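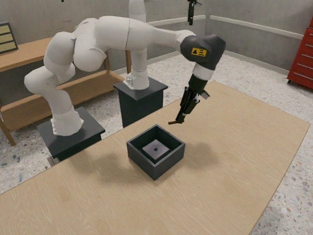 Margit Bognár holds that a letter should be read first for what it asks and only then for what it tells. Her point is a good way into week 2, which deals with private letters as a source for town history.

Most letters that survive were kept for a reason: a debt, a death, a dispute over land. Everyday notes were thrown out or used to light the stove. When you read the Dobos letters, keep that gap in mind. The set has 44 items, and 14 of them are about money.

Things to note for each letter:
Who wrote it, and to whom
Where it was written
What the writer wants
What the writer takes for granted and does not explain

The last one is the hardest. A writer who says "the usual man came" knew which man. We do not, and a guess should be marked as a guess.
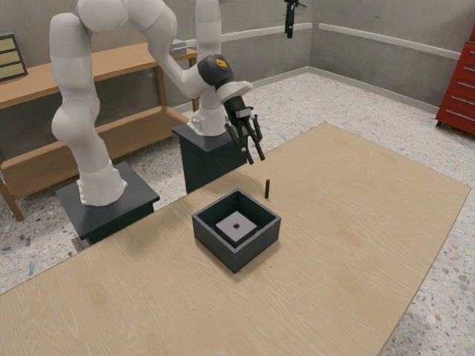
Peseck, August

The heading above is copied as it stands in item 3771. There is a place and a month, but no year. Letters like this are dated from the inside – a harvest, a price, a child's age. Béla Vörös puts it before the move to Timier, and Magdolna Gulyás puts it after. Read both notes in the packet and bring one page saying which you find stronger.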